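Last updated: 29 Sep 2021

Print this page | E-mail this page

Comparing head camera settings for hand trials

This procedure compares two exposure modes on the head camera before a grasping trial. It assumes the Mirken controller is running and both hands are homed.

1. Cover the table with matt cloth. Bare tops give reflections that the depth stage reads as holes.

2. Set out objects with different finishes. Include something translucent, something with a metal rim, a flat printed package and one item with a long thin handle.

3. Rest both hands at the front edge of the table, palms down, and hold them there. White shells clip first, so keep at least one in view.

4. Run auto exposure and log 500 frames. Save the log under the session name.

5. Switch to fixed exposure, starting at 853 microseconds. Log the same number again without moving anything.

6. Compare the object masks. Reject any setting that splits one object in two at a shadow line.

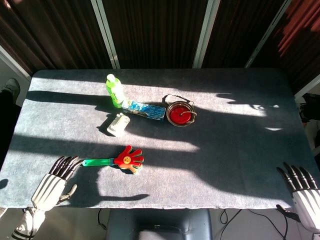 Lino Galli

Direct sun is the harder case. The bands across the grey cloth are bright enough to pull auto exposure down, and the arm's own shadow falls close to the toy clapper. In our logs the fixed setting lost 27 masks and auto lost nearly 191 – mostly on the green bottle and the tin. Repeat the run with the curtains lit differently before choosing a default.

Comments (3)

Wistier: Does step 5 need a controller restart?

Lino Galli: No. Stop the stream, change the value, start it again.

Vermeulen: Same result in Gretville last December, low sun. We kept fixed exposure.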